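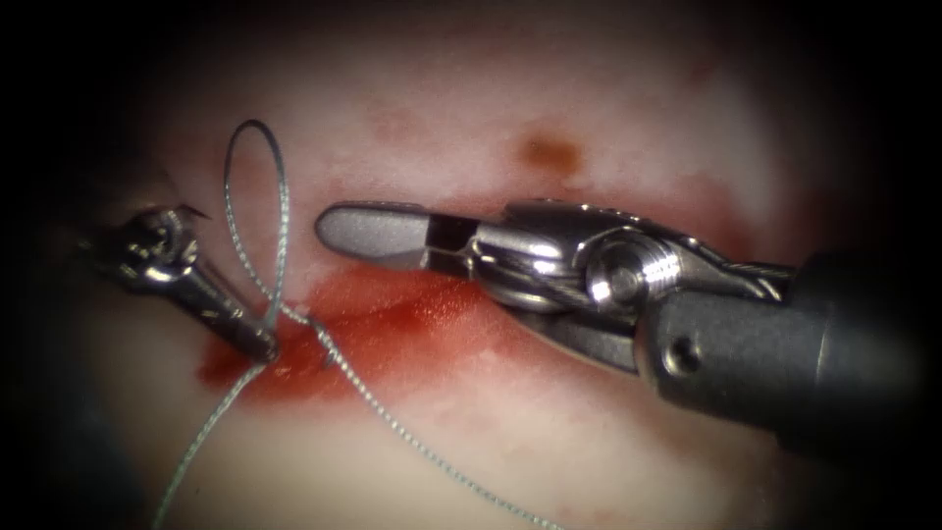 ## The word for stitch

In my first language we have one word for stitch, suture and seam. When I moved to Bruvside I believed English would be the same, and I told the nurse at the clinic that my husband had "a seam in his hand." She understood me, but she smiled, and I remember this smile for longer than I remember the accident.

I translate leaflets for patients now, mostly at the kitchen table, from six in the morning until my daughter wakes up. The leaflet of this month is about caring for a wound at home. It has 18 pages, and the word "stitches" is almost everywhere. In some paragraphs it means the thread, in others the whole closed place. In my language I must decide every time.

I used to think a good translator knows many words. I think now that she mostly knows who will read. My reader is perhaps a man of 70 who came home yesterday and has his glasses in another room. He doesn't want "suture material." He wants to know if he can take a shower.
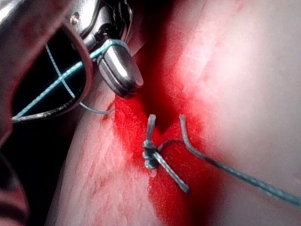
## What Jad crossed out

Jad Semaan checks my work before it goes to the printer. He grew up with both languages, and he is very polite with the red pen. In the last leaflet he crossed out "should" 11 times. I write "you should wash your hands," and he changes it to "wash your hands." I was a little offended at first, I admit. To me the short form sounds like a mother who is angry.

We talked about it for a long time on the phone. He said that in English a short sentence is not rude when it helps you. I tried the same in my own language and read it aloud to my aunt in Latuheru. She said it was fine, only I should put "please" one time at the top, and then no more.

So this is my rule at present. One "please," then plain verbs.
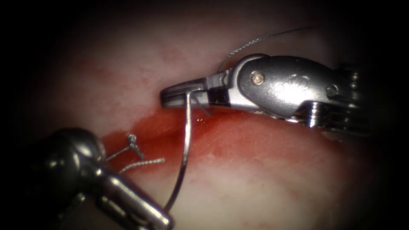 The part I still can't solve is "dissolvable." We have a word, but people use it for sugar and for aspirin, and my aunt laughed so much that she had to put down the phone. I wrote "the thread which goes away by itself." It is long and it breaks the line in the small box on page 3. Jad wants to keep it anyway and make the letters smaller, and I don't like small letters for a man without his glasses. If you have a better word, write it to me in the comments. The file must go to the printer before the end of November.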